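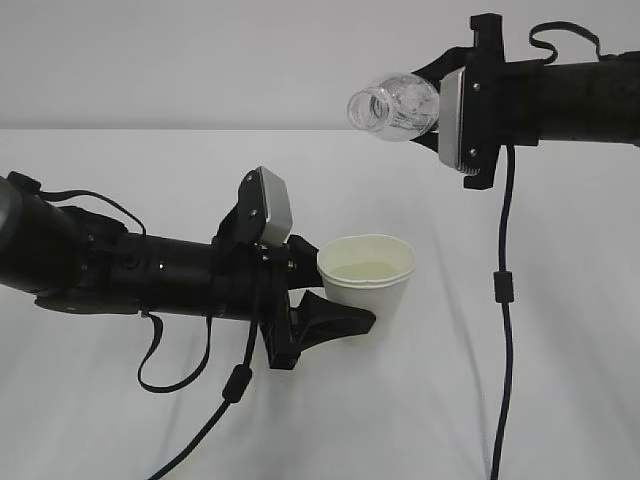 Cup in the left gripper, bottle in the right. White cloth or sheet on the table, grey wall behind.

Two-arm pouring build, cup keeps getting squashed

Posted in: Workshop builds > Arms and grippers

menaka_s
November 2021

Picture is the current state of the pouring job on the pair of arms at our shared workshop. Left arm holds a paper cup, right arm holds a clear plastic bottle by the base end and tips it towards the cup. Both grippers have printed parts and the same sort of silver sensor unit on the front.

The lower finger on the left gripper is a flat wedge that goes under the cup. The upper finger presses on the side near the rim. I drew it that way so the wedge takes the weight and the upper finger only has to steady things.

Two problems:

Empty cups get dented when the upper finger closes. Once there is liquid in them they hold up a bit better, but by then the dent is already there.

The bottle droops during the pour. It is held so far back that the neck ends up lower than the software thinks it is, and the first dribble goes over the near side of the cup.

The position loop runs on a Triveo board, one per arm. Total spend so far is 1,350 pounds, including the table but not the filament. I'd like to fix this without buying anything else if I can.

Menaka Sultana

lalit_t

Move the upper finger down. The rim is rolled so it feels stiff when you pinch it, but the wall just under it is the first bit to fold. Halfway down the cup is better, or lower if the wedge leaves you room.

grigoris_th

I'd disagree with Lalit. The rim is the strongest part of a paper cup. If you press on the roll itself and not just below it, it will take a fair bit of force. The trouble is that a short blocky finger gives you one small patch of contact. Make it wider, with a curve that matches the cup, and leave it up near the top.

lalit_t

Try it with an actual cup between finger and thumb. The roll goes oval straight away, and an oval mouth is the last thing you want when you are aiming a bottle at it.

grigoris_th

I have tried it. It goes oval if you press from two sides. Menaka is pressing from one side with a wedge underneath.

itsuki_m

Where is the reaction force going, then? If the upper finger pushes on the side and the wedge is only under the base, the cup should slide away along the wedge. Something must be stopping it. Is there a lip?

menaka_s

There's a small step on the top face of the wedge, 4 mm high, and the bottom edge of the cup sits against it. So the upper finger is pushing the top of the cup over and the step is holding the bottom still. Typing that out, I can see why it creases.

itsuki_m

Yes, you are bending the cup. Lower the finger and the lever gets shorter. I'm with Lalit on where it goes and with Grigoris on the shape.

hemant.thakur

On the bottle: why hold it by the base at all? Grip it at the middle and most of the droop goes away.

menaka_s

If I grip it in the middle the two grippers come too close together when the neck is over the cup. The sensor unit on the left one sticks up at an angle and I've already clipped it once. Holding the base keeps the right arm well back.

hemant.thakur

Fair enough. In that case measure the droop and put it in as an offset. Fill the bottle to a few different levels, hold it level, and measure how far the neck drops each time. It won't be a straight line but a small table will do. I did the same on my Sengar arm with a watering can and it has been fine since September.

lalit_t

An offset table is a plaster over a loose grip. If the bottle pivots in the fingers it will pivot by a different amount every time, depending on how it was picked up. Put something grippy on the finger pads first and then measure.

hemant.thakur

Both, then. Pads first. I used strips cut from an old Umo bike inner tube, stuck on with contact adhesive.

grigoris_th

Also look at your cables before you blame the grip. The one on the right arm hangs straight down to the table from the gripper bracket. That is weight and drag on the wrist, and it changes as the arm moves. The left one has a big droopy loop under the forearm as well. Clip them along the tube like the thin one you've got on top.

menaka_s

The left loop is there so the wrist can turn all the way round. I had it tighter and it pulled the connector out. The right one could be tidied, I agree.

itsuki_m

Leave some slack but carry it back towards the elbow. A loop at the joint is fine, a loop over the cup is asking for trouble.

menaka_s

Update. Reprinted the upper finger with a curved face and moved it down the cup. Left the wedge alone. Inner tube pads on the right gripper. Ran it with a plain cup and then with squash.

No dents in the empty cups now, at the lowest closing force the board will let me set. The droop is smaller but still there, so I have started on Hemant's table. Raw motor reading with the bottle held level and full is 709, and it falls as the bottle empties, so I may be able to use that to pick the offset instead of guessing the fill level.

grigoris_th

I still think you could have left it at the rim with the new face on.

lalit_t

She could, but she'd have an oval cup.

menaka_s

I'll print a second one at the old height and try it. Grigoris, if it dents you owe me a sleeve of cups. Does anyone have a bracket file for the Citholm cable clips? The one in the parts library is for the thinner tube.

itsuki_m

I have one at home. Will upload it tonight.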